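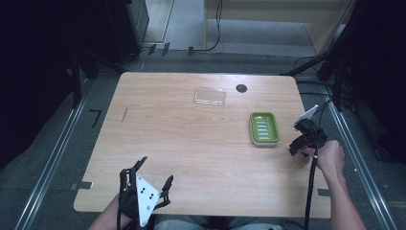 Soap dish with drainage ribs, and a clear plastic lid, on a pale wooden table.

Torquil Dow
29/06/2018

Bar soap storage, a thread. I make cold process soap in small batches and the question I get most is why a bar goes to mush in a week. It is nearly always water, and nearly always the dish.

Soap made by the cold process keeps its glycerine. Glycerine draws moisture out of the air. Leave the bar sitting in a puddle as well and the bottom few millimetres turn to gel, which then washes down the drain unused.

I weighed this. Two bars from the same Nuchit olive batch, same sink, same two people washing their hands. One on a flat saucer, one on a ribbed dish. The saucer bar was gone in 6 weeks. The ribbed one still had 55 grams left.

Two bars is a small sample. I'll run it again in September with more of them, when the kitchen is less humid.

What to look for in a dish: ribs tall enough that the bar clears the standing water, and enough gap between them for suds to run off. Colour is up to you.

If the dish has no outlet, tip it out daily. A closed tray under the ribs only buys you time. Mine grows a grey film if I leave it past the weekend.

Lids: fine for travel, bad for the bathroom. A wet bar under a lid stays wet. If you need to pack one, pat it with a towel and leave it an hour in the open first.

Curing matters too. I cure on open racks for 6 weeks, turning the bars weekly. High olive recipes get longer. The Trurnau bars went out early last winter and I had complaints, all of them fair.

Someone asked about cutting a bar in half. Yes, do it. The half you aren't using stays dry in a drawer and keeps hardening. Use a plain kitchen knife, and cut before the first wash.

Hard water is a separate problem. The white scum is calcium and magnesium salts of the fatty acids. It wipes off with dilute vinegar. Rinse the dish well afterwards, as vinegar left behind will break down the soap that lands on it.

Salt bars don't follow any of this very neatly. The Kukden one is hard as a tile on day two and still weeps in damp weather. Keep it on ribs and wipe it down - the beads are only water the salt has pulled in.

Next thread will be on lye discounts, with the batch sheets.

Filed under: Home & Bath, Soapmaking

Recent from Torquil Dow
Sulell moulds: liners or no liners
Stick blender or whisk for a thin batter
Why my oatmeal bars cracked
Reading a batch sheet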